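How do I stop plaid curtains from hanging over the window all day?

Posted in Windows & Walls by Rimby
164 views, 3 replies

We have one window in the spare room and it's the only light in there. I made the curtains myself from a heavy plaid cotton. They hang from a plain rod, and when they're pushed open they still cover a good part of the glass. The stack of fabric is too thick to squeeze any further over. I don't want to drill for tieback hooks because the wallpaper is old and I have no leftover roll to patch with. The panels are 12 inches longer than they need to be, if that matters. Is there a way to get them out of the way without hardware? I'd like to sort it out before Saturday, when my sister comes to stay.

Etitz
Shorter curtains. Or blinds. Heavy cotton is always going to bunch up.

Ingvar Laxdal
You don't need hooks and you don't need new curtains. Tie the panel to itself.

Slide it all the way to the end of the rod first. Gather it in your hands a bit above the sill, fold the loose bottom part up once if it's long, and tie a strip of fabric around the whole bundle. A plain overhand knot is enough. If your panel is on the thin side you can skip the strip and knot the curtain itself, but with heavy cotton that leaves creases you will have to iron out.

Higher is better than lower. If you tie it near the bottom, the middle still bellies out over the glass. I do mine partway down and the light comes in fine.
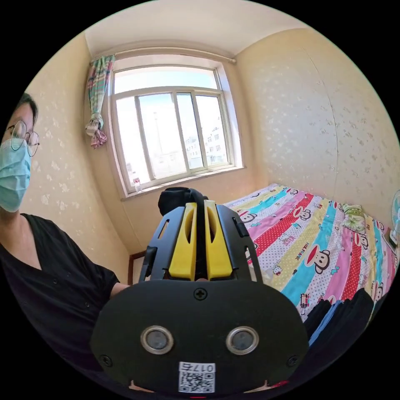 Plaid curtain gathered and tied up partway down, at the left of the window.

Two more things. Check that the end bracket on your rod is solid, because all the weight is sitting in one spot. And untie it every so often and shake it out, since dust collects in the folds. I used to leave mine tied up from July until the heating came on and it needed two washes.

For the strip, cut it from the extra length if you decide to hem. Twelve inches off the bottom gives you plenty, and it will match.

Bahrami
Seconding the fabric strip. I used a wide hair elastic for a while and it worked, but it left a rust mark where the metal joint was, so get the kind without metal. I'd also leave the hem alone until you have washed the curtains at least once. My cotton ones shrank over 3 inches the first time and I was glad of the extra.

Rimby
Thanks, both. I tied one side tonight with a leftover piece from the sewing box and it already looks better. Going to wash them before I cut anything.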